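Avden rural coverage project, progress note, 8/5/24

Hi Adesuwa,

Good news first: the Gusik mast is up and carrying traffic! We've had 439 SIMs register on it so far, and Jianhua tells me evening data use is way ahead of what we put in the grant application (we guessed low, and I'm happy to own that one). Calls are holding up well too, except down by the river, where the signal still drops behind the ridge.

Kramer is slower. The landowner wanted the access road moved, so we redrew the plan and lost 19 days. Fanni has the new lease signed and the concrete gets poured next. I still think we'll be on air there by December, but please don't promise it to anyone yet.

Money: we've spent 70 percent of the equipment line. Batteries came in higher than quoted, and I'd like to move a bit over from travel to cover it. Could you let me know if that needs a formal letter or if an email is fine?

The agent training in Sedel went great. Wanting had 20 people signed up to sell airtime and help folks register their phones, and they kept her answering questions way past lunch. Most of them were about mobile money fees, so we're adding a page on that to the handout.

Next report will have the drop-call numbers by site, which I know you've been waiting for.

Thanks as always,
Eglė Kalniņš
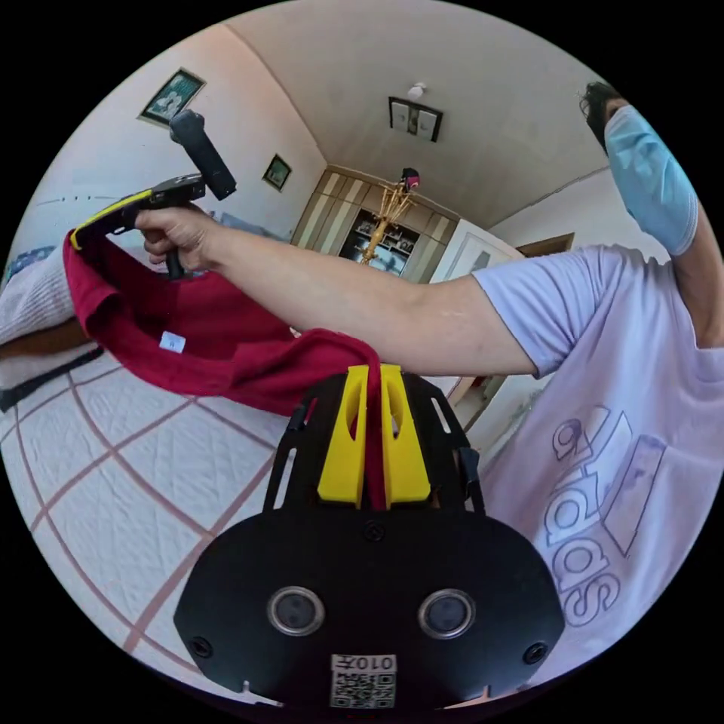 Red cloth held between yellow gripper fingers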